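5. Running the Simulator Station on Open Day

The simulator station is where most Gurncombe visitors get their first turn at driving a gripper, so give it a good start! Set it up before the doors open and keep the control pad within easy reach of the visitor's chair.

5.1 Before the first visitor

1. Turn on the station computer and wait for the Derar start screen.
2. Choose Open Day, then Room 11.
3. Set the session timer to 600 seconds.
4. Set finger speed to 60 percent. Full speed is great fun, but first-time drivers tend to overshoot.
5. Press Home and check that the gripper view fills the screen.

Note: If the station shows code 223, the pad is not paired. Hold both shoulder buttons until the light stays on, then press Home again.

5.2 The pole demonstration

Start every group with the pole. It is the easiest grasp to follow from the back row, and people lean in as soon as they see it in the gripper view.
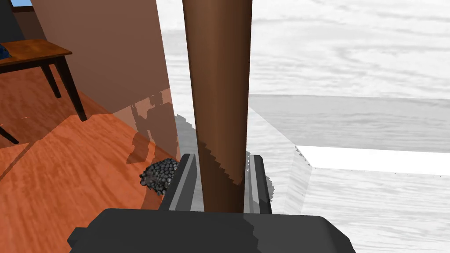
Figure 5-1. Gripper view with the brown pole held between the two fingers.

6. Line up the fingers with one on each side of the pole.
7. Close slowly using the right trigger. Let go of the trigger when the Grip mark turns solid.
8. Ask the group to find the heap of dark pebbles beside the left finger. This gets them looking at the whole room – floor, table and all – before they take over.
9. Open the fingers, back away, and hand over the pad.

Caution: Do not press Reset while a visitor is driving. The view jumps back to the start position, and this can make people watching on the big screen feel dizzy.

5.3 Changing drivers

10. When the timer sounds, press Home and invite the next person up.
11. Write down anything odd in the Pelanness log. Lộc Sầm reads every entry and loves a strange one.

Note: Younger visitors may prefer the small pad kept in the drawer. Pair it the same way.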